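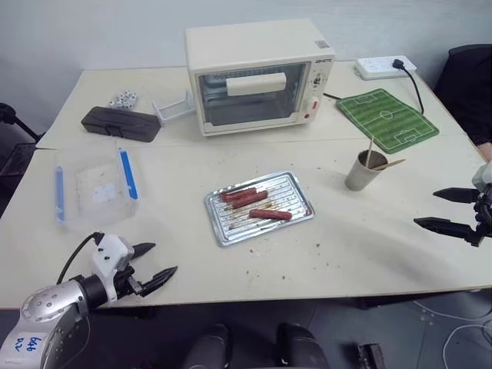
Small Kitchens & Bedsits > Cooking > Has anyone properly given up their big oven?

wistonlow_wendy
Right, so the oven in our flat has died (top element went, then the door hinge, and the landlord is being the landlord about it) and I've been quoted 400 quid to get it going again. My other half reckons we should shove the whole thing out and live off a countertop one. We're in Wistonlow in a rented flat with a kitchen you could cross in one stride, so I do like the idea of the cupboard space. But I bake most weekends and I can't picture a proper loaf coming out of something that size. Has anyone done it and not regretted it?

pegbasket
Did it when we moved to Skurkelham and I'd never go back. Heats up before I've got the tray ready. Roast veg, fish, crumble for two, all lovely. You do need to buy smaller tins, and measure the inside first, because the sizes on the box are the outside and I got caught out!

Retamal
Disagree, sorry. We lasted until December and then tried to do a Christmas dinner in one. Potatoes in shifts. My mum sat there with cold sprouts. If you ever have people round, get the big one mended.

pegbasket
Well yes, but how often is that, Retamal? One dinner a year isn't worth a whole cupboard to me. We do a chicken on the hob in the big pot and it's nicer anyway.

Retamal
It's every Sunday in my house.

wistonlow_wendy
Ha, we're somewhere in the middle. Nobody's coming round at the moment, obviously, so it's mostly bread I'm fretting about. Does the top burn?
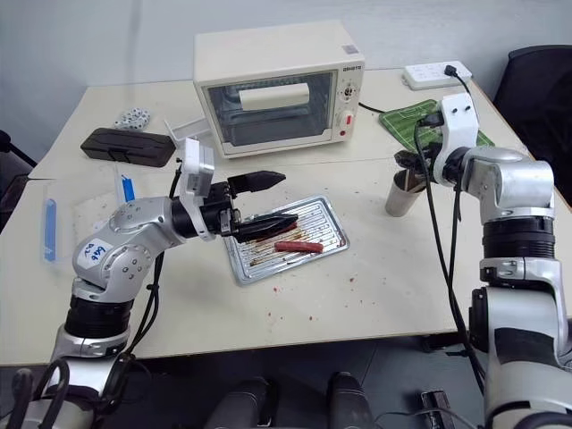 Posted by Győző Barta » Monday, May 18, 2020

Hello Wendy, I bake bread in mine most weeks so I'll chip in. Cream one, glass door, nothing fancy. Yes, the top can burn, the element is very close. I make a flatter loaf in a wide tin and lay foil over it loosely for the second half — keep the foil well away from the element. My usual white loaf takes 37 minutes and I turn the tin once. Buy a cheap oven thermometer as well. I had mine set to 200 and it was sitting at 223, so all those months I'd been blaming the flour.

Also please plug it straight into the wall. They draw a lot and I wouldn't run one off an extension with a kettle.

grollow_tim
Seconding the thermometer. Not so sure about the foil, I find it makes the crust go leathery. I just drop the temperature and leave it in longer.

Győző Barta
Leathery is better than black, Tim! But I will try your way on Saturday, I have dough to spare.

pegbasket
Vicente Núñez put up a good soda bread recipe in the Cooking section ages ago, Wendy, it might suit you. No proving and it doesn't rise up into the element. Search "Vicente soda", otherwise you'll be scrolling through 4,000 sourdough posts.

wistonlow_wendy
Oh brilliant, thank you, I've found it. I've no buttermilk, will milk and a squeeze of lemon do?

Retamal
It will. Still think you should make the landlord fix the oven though. It's his oven! Why are you paying anything?

wistonlow_wendy
That is a fair point and I've just read it out loud to my other half, who has gone quiet. Will ring him in the morning about the money. Soda bread's going in a borrowed mini oven from my sister's on Thursday, so I'll report back on the crust.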